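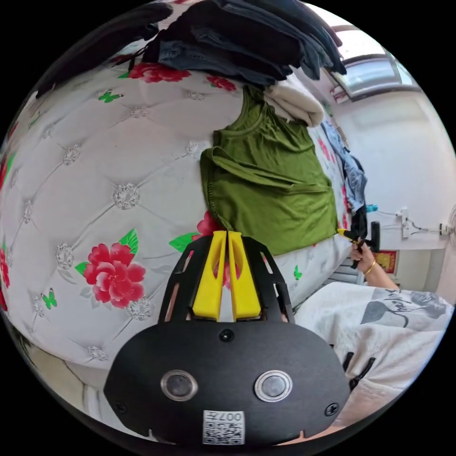
**Laundry people wanted, January start**

Can a machine put away a pile of clothes yet? I say no, and I'd love your help finding out how far off we are! I run the home chores study at Tindwood, and I need 5 people who'll sort and fold at home, jeans and T-shirts mostly, for 2 hours a day — paid, and we bring the grippers to you. No tech background needed.

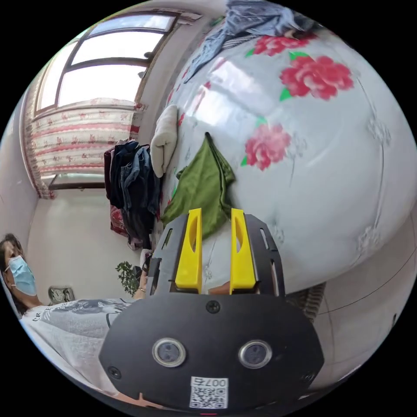
Urquhart wants it known that towels are easy and sleeves are where it all falls apart. Fair enough! Write to me at the Broltley office.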